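Left arm goes limp mid-task, bus voltage looks fine. Ideas?

plorkevholm_bench
Okay, this one has eaten most of my June and I'm out of clever ideas. Two-arm tabletop setup, both arms bolted to one rail, doing a clear-the-lunch-tray routine: food scraps off, dishes into the rack, tray left for wiping. The right arm has been a saint. The left one drops torque on the elbow every so often and the whole thing just sags onto whatever is under it. Last time that was a bowl. The time before that it was very nearly my thumb (I was reaching in for a spoon, yes, I know, don't start).
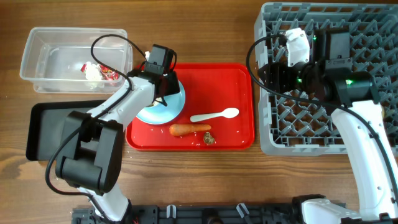
The log gives me fault 61 on the elbow joint and then nothing from that joint until I power cycle. Supply reads normal the whole time. I've swapped the power brick, reseated every connector I can reach and gone back one firmware version. Out of 224 cycles I've had the fault 50 times, and I can't make it happen on demand, which is the maddening part!

Anyone seen this?

Noura Tannous
Fault 61 on the Wusar joints is a communication timeout, it isn't overcurrent. People mix them up all the time because the arm sags either way. I'd look at the cable before anything else. How much slack do you have when the elbow is fully bent?

plorkevholm_bench
Plenty, I thought? It loops up from the gripper and hangs down next to the elbow. Maybe too much, now that you ask. I did catch it rubbing on the joint housing once and just pushed it out of the way.
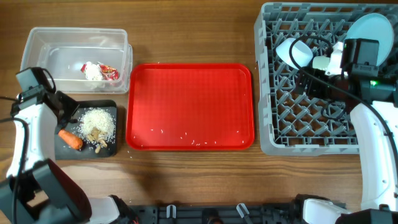
Rice on the board, loose grains on the red tray, right arm over the rack.

Before anybody says food got into the joint: I had the cover off twice and it was clean in there. Dry rice gets everywhere on this table but I haven't found a single grain inside an arm.

Illia Bilyk
Going to disagree with Noura a little. We had the same code at Lisurgate and changed cables three times, with zero improvement. In our case the elbow was heating up from holding a tilted load too long, and the board inside stopped answering when it got hot. It shows up as a timeout because, well, the thing really did stop talking. Log the joint temperature. If you don't log temperature you're guessing.

Noura Tannous
Sure, but his is at random, and heat wouldn't be random. It would come late in a run.

plorkevholm_bench
So I went and checked and you're both kind of right, ugh. Most of the faults are in the pouring step, where the left arm holds a cup tipped over the plate and waits. But a handful are in the first minute after a cold start, and I can't blame heat for those. I've shortened the wait in the pour for now and I'm going to add a temperature column tonight.

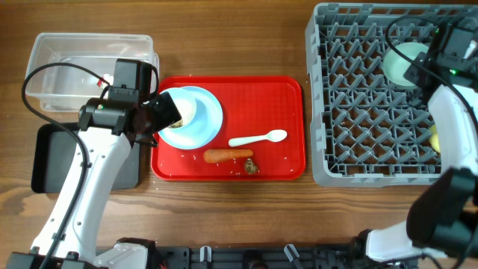 Abla Abou Jaoude
Can we back up to the thumb, please? You have an arm that loses torque without warning and you're still putting your hand under it. Whatever the cause is, stop reaching in while it's powered. Put a hard stop button on the edge of the table, and add a software check that parks BOTH arms the moment one joint goes quiet. Right now it sounds like the right one just keeps going.

plorkevholm_bench
It does keep going, yeah. Fair. I have a stop button in a drawer, I'll wire it up before the next run.

Illia Bilyk
Wire it to cut motion, and think about what the elbow does when power goes. Ours has no brake, so the button made it drop faster. We ended up putting a foam block under it.

Noura Tannous
+1 on the foam. And tape that cable to the upper link with a proper bend in it, it costs you five minutes. If the cold start faults go away, you have two problems and you've fixed one.

plorkevholm_bench
Cable's taped. 14 cycles so far with no fault, which means nothing yet. Will post the temperature log when I have a full run.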